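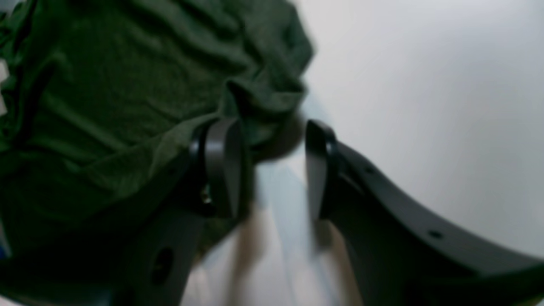 How should I store this cloth between uses?
Fold it once it is fully dry and keep it flat on a shelf, out of direct sun. If it has been bunched up for a while, hang it overnight and most of the creases will drop out.

Plavton Utility Cloth – Dark Green

A plain woven cotton cloth for general use around the house and workroom. Use it as a table cover, a dust sheet for furniture, a lining for drawers and baskets, or cut it up for sewing. It has a matte finish and no printed pattern. The color is a deep green that looks more olive in warm light.

Details

Material: 100% cotton, plain weave
Color: Dark green
Edges: Hemmed on all sides
Sold as: Pack of 2
Sizes: Small, Large
Other colors in this line: Urkine (natural), Cuautle (rust)

Washing

Wash before first use, separately from light colors. The dye gives off a little color in the first washes and then settles. Machine wash warm, gentle or regular cycle. Do not use bleach. Tumble dry low or line dry. Expect slight shrinkage the first time, mostly along the length. If you plan to sew with the cloth, wash and dry it before cutting.

Iron on the cotton setting while the cloth is still a bit damp. Ironing from the back keeps the surface from getting shiny. The cloth wrinkles easily, like most untreated cotton, and there is no easy-care coating on it.

Choosing a size

Small covers a side table or lines a large basket. Large covers a four-seat table with some drop on each side, or an armchair that is going into storage. For a sofa, use two Large cloths and overlap them in the middle. Measure before you order – we can't exchange cloths that have been washed.

Shipping and returns

Orders leave our warehouse within 2 working days. Unwashed cloths can be returned within 7 days of delivery for a refund. Please include the packing slip. Return postage is paid by the buyer unless we sent the wrong item.

Notes

Dye lots vary slightly. If you need several packs to match, put them in one order and we will pull them from the same lot. The Large size in rust is out of stock until June.

The Ruvimer cloth clips listed under Accessories fit the hem on both sizes. They are sold separately.

Questions about bulk orders go to Grażyna Krawczyk in the sales office.

Page updated May 7, 2019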